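Mareike Kramer
July 2020

A thread on noise between rooms, for people who rent in older buildings and keep getting told to buy foam. I test partitions for a living, mostly in low-rise flats, and the same mistakes turn up on nearly every job.

Start with the two kinds of sound. Airborne noise is voices, television, a barking dog. Impact noise is heels, dropped pans, a chair dragged over floorboards. They travel by different paths and a fix for one often does nothing for the other. Work out which you've got before you spend a dollar.

Quick check for airborne noise: have someone talk at normal volume next door while you stand with your ear near the wall, then near the power points, then near the skirting, then at the door. If the voice gets clearer at one spot, you have a leak. If it's the same everywhere, the wall itself is passing it.

Leaks matter far more than their size suggests. Take a wall rated at 50 dB and open up one per cent of its area. The whole assembly drops to 20 dB, whatever the rest is made of. The arithmetic is not kind to gaps under doors.

So seal first. Acrylic sealant along the skirting, around pipe collars, behind the cover plates of power points (get an electrician if you need to go further than the plate). Most landlords will agree to sealant if you ask in writing and offer to match the paint colour.

Doors next. A hollow-core door with a 10 mm gap at the bottom is a vent with hinges. An automatic drop seal and a perimeter gasket will do more than any panel you can hang on the wall beside it. Check that the room isn't relying on that gap for return air before you close it off.

Now foam. The open-cell wedges sold in multipacks absorb mid and high frequencies inside the room they're in. Your own voice will sound drier. Your neighbour's voice will come through almost unchanged, and may seem plainer because the room has less reverberation to cover it. I was called to a flat on Clindley Street where the tenant had covered a whole party wall with the stuff. We measured with it up and with it down. No useful difference.

Absorption and isolation are separate quantities. Absorption describes what a surface takes out of the sound already in the room. Isolation describes what the partition stops. Egg cartons do very little of either.

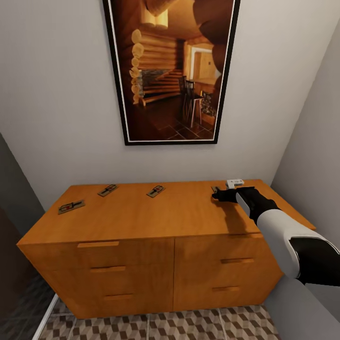 Mass is the part renters can borrow without building anything. A single-leaf wall gains 5 or 6 dB each time you double its mass per unit area, at least through the middle of the range. You can't double a wall with furniture, but you can put heavy, closed things against the weak one. A low dresser like the one against that back wall, with two columns of drawers, only shades the lower part of the wall. The plaster higher up still radiates, and a framed picture over it won't stop much. A tall bookcase, packed, is the better choice if you only have room for one.

Leave a small gap behind it, a finger's width or so. Timber touching plaster can buzz at low frequencies, and in a cold climate you also want air moving there or you'll trade noise for mould.

What it's worth: at Nirnesside we tried a full-height bookcase on one bedroom wall and got a modest improvement in the speech range and nothing measurable below 125 Hz. The tenant said it was enough. I'd have called it marginal on the numbers.

Bass is a different problem. A subwoofer next door excites the whole structure, and no furniture layout will fix it. The cheap remedy sits at the source: an isolation platform under the sub, or moving it off the shared wall, or the owner turning it down after ten. Ask politely. Bring a time log.

On logs. Write down date, start, stop, type of noise, which room you heard it in. I had a complaint file from the Slanina block with 204 entries, and the useful thing in it was that nearly all of them fell in the same two hours. It was a pump on a timer in the plant cupboard. The upstairs neighbour had been blamed for it since December.

Phone apps: fine for comparing one night with another, on the same phone, in the same position. Don't quote the absolute figure to a tribunal. The microphones aren't calibrated and many of them roll off the low end, where your problem may be.

Impact noise from above is the one I can help with least. The treatment belongs on their floor. A thick rug with dense rubber or felt underlay takes out a lot of the footfall click. The low thud of a heavy walker comes from the floor bending, and soft covering barely touches it.

A suspended ceiling on resilient hangers does help from below, if you own the place. If it's screwed rigidly to the joists it mostly doesn't. I have pulled down a ceiling at the Dridel units where the resilient channel was installed correctly and then shorted out with long screws straight into the timber. There were 51 of them. The owner had paid for the channel and got the performance of plain plasterboard.

Flanking is why a new wall can disappoint. Sound goes up over the top through the ceiling space, along continuous floorboards, through a shared duct. If you've upgraded the partition and lost only a little of the noise, stop adding layers and look at what runs past it.

Windows, since I always get asked. For traffic, a secondary pane with a wide air gap beats swapping standard glass for standard double glazing. Go for 100 mm between panes if the reveal allows. Use a different glass thickness on the inner pane so the two don't resonate together. Magnetic acrylic kits are acceptable for renters and come off when you leave.

Masking is underrated. A fan or a steady noise source at low level raises the background so speech next door becomes harder to follow. It changes nothing about the wall and costs very little. Keep it no louder than you need.

Order of work for a renter, then: identify the type, seal leaks, treat the door, move heavy furniture to the weak wall, add masking. Test after each step and write down what changed, or you won't know which one to take with you to the next flat.

Replies are open for wall build-ups. Please include the stud size and the board thickness if you know them. I can't do much with "thin".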